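Staffing and Selection, Unit 7: Do Personality Tests Pick Better Hires?
Handout, Friday, December 5, 2025

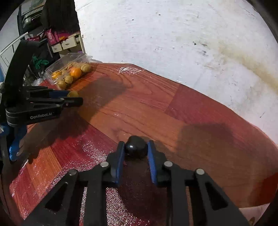
Fig. 1. Hand-held gripper over a red tabletop, jaws open.

Start with the vendor's claim. Prorinon sells a 100-item personality test and says high scorers stay longer. Ask first: longer than whom? The brochure compares people hired with the test to people hired the year before, when Skestonton was also paying less. Pay alone could explain the gap.

Second problem – range restriction. Of 600 applicants, 80 were hired. We have job ratings for those 80 and nothing for the rest, so any correlation comes from a narrow slice. There are formulas to correct for this. They rest on assumptions, and vendors rarely list them.

Third, faking. Applicants know that "I often miss deadlines" is a bad answer. Some researchers argue this does little harm to the rankings. I am not convinced, at least for sales jobs.

Compare the Gallardo case from May: a short work sample, scored by 2 raters who did not see the résumés. Dull, and easier to defend.

For next class: read the Foller case and bring one question you would put to the vendor in writing.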